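Cludness: small loops on a white table

README, second revision (November)

Read this before you download anything. Cludness is a set of short recordings about picking up and putting down small, light, floppy things on a plain tabletop. The page that used to stand in for this README called it "a complete study of everyday small-object handling." I have taken that sentence out. It covers one kind of thing on one kind of surface, and I doubt it tells you much beyond that.

What is in it

915 recordings, split over 34 folders. Most of the folders deal with thin loops: bands, ties, rings of cord. The rest were meant to cover flat items such as tags and paper strips, but those folders are thin and I would not lean on them.

A loop looks like an easy object. It is not heavy, it does not roll, and there is a hole in the middle of it. But it lies almost flat, it changes shape when touched, and no two people agree on where its "middle" is. The labels show this disagreement clearly, if you bother to compare them.

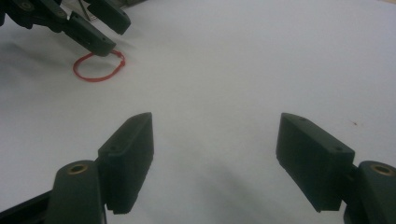 The surface

White, matte, level, with nothing printed on it. The argument for it was that a red loop on white is easy to find. I agree, and that is my complaint. A kitchen table has crumbs and a wood pattern and somebody's mail on it. If your method works here, try it on a tablecloth before you write it up.

The light is even and a little cool. We did not correct the color. Whites come out gray or faintly blue depending on the recording, so please do not use these files to judge the shade of anything.

Labels

Each recording has one line in the label file: folder, item, start, end, result. The result column takes "moved," "not moved" or "unclear." Of the 915 lines, 160 say "unclear." An earlier version had almost none, which I found hard to believe, so the whole column was done again by people who had not seen the first round. I trust the new one more — though not completely.

"Moved" means the loop ended up somewhere else. It does not mean it ended up where anyone wanted it.

Stretches of bare table

Plenty of the footage has no item between the fingers, only table. These stretches were left in. They are useful if you want to know what the surface looks like by itself, and a nuisance if you are counting attempts. Do not treat every such stretch as a failed pick. The label file has no column for it, and guessing from a single still will get you nowhere.

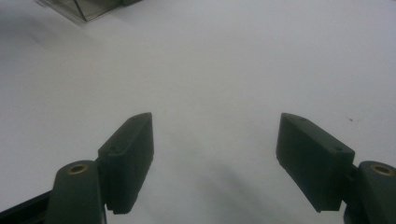 Known problems

- Folders 9 and 34 share some recordings. Use one or the other.
- Item names are not consistent. "Band," "loop" and "ring" may all be the same thing.
- No weights or sizes were written down. Anyone quoting them got them from somewhere else.
- The claim that Cludness carries over to cable sorting comes from the old Brornora notes. I have not seen a test that backs it up.

Related sets

Hernalum uses thicker cord on a dark mat and is labeled with more care. Coste is larger, but its item list does not match its folders. Mixing either one with Cludness is possible if you rename the result column first.

Changes

Second revision: result column redone, two broad claims removed, known problems added. The recordings themselves are the same as before.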